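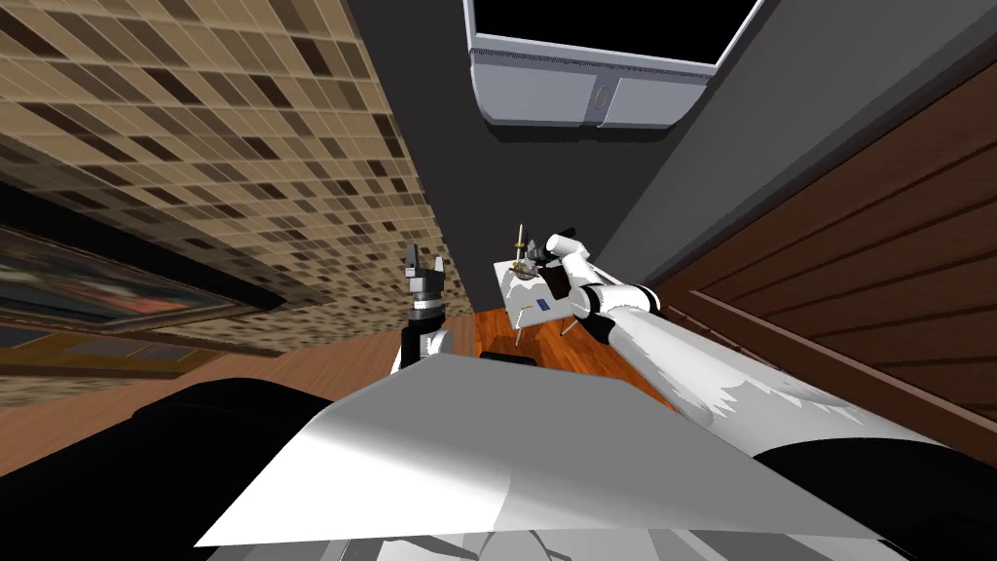 클론데텐(Clondeten) 개발 지원금 중간 보고 - 10월분

지난 보고에서 "보스전 밸런스는 거의 끝났다"고 썼습니다. 그 문장은 철회합니다. 내부 테스트에 참여한 17명 중 3장 보스를 정상적인 방법으로 잡은 사람은 두 명이었고, 나머지는 기둥 뒤에서 활만 쏘다가 지루해서 껐다고 적었습니다. 기둥은 치웠습니다. 그러자 두 명도 못 잡게 되어 하나를 다시 세웠습니다.

진행 상황은 다음과 같습니다.

전투: 회피 판정을 3프레임 늘렸습니다. 테스터들은 게임이 쉬워졌다고 했고, 기획 쪽은 본인들 실력이 늘었다고 믿고 있습니다.

맵: 전체 11개 구역 중 여덟 개가 처음부터 끝까지 걸어서 통과됩니다. 남은 구역 가운데 룰렐(Lulell) 항구는 배에서 내리는 순간 바다 밑으로 떨어지는 문제가 있어 일정에서 가장 뒤로 뺐습니다. 숨겨진 던전이냐는 문의가 있었는데 아닙니다.

저장: 자동 저장이 사망 직전에 걸리는 버그는 고쳤습니다. 이 버그를 난이도 옵션으로 남겨 달라는 의견이 접수되었으나 반영하지 않았습니다.

음향: 외주사 욱비(Ukby)에서 배경음 초안을 받았습니다. 마을 곡이 보스 곡보다 훨씬 긴장감 있어서 둘을 바꿔 끼워 보았고, 지금은 바꾼 쪽으로 가고 있습니다. 추가 비용은 없습니다.

예산은 계획 안에서 쓰고 있습니다. 현지화 항목만 미집행인데, 번역할 대사가 아직 매주 바뀌는 탓입니다. 대사 확정 후 권(Kwon) 스튜디오와 계약할 예정이며, 견적서는 이미 받아 두었습니다.

다음 보고 전까지 항구 충돌 판정을 수정하고 3장 보스를 다시 테스트하겠습니다. 기둥 개수는 그때 확정해서 알려 드리겠습니다.

최근 글
클론데텐 9월 진행 보고
욱비 배경음 작업 범위 정리
내부 테스트 설문 양식(수정본)
룰렐 항구 알려진 문제 목록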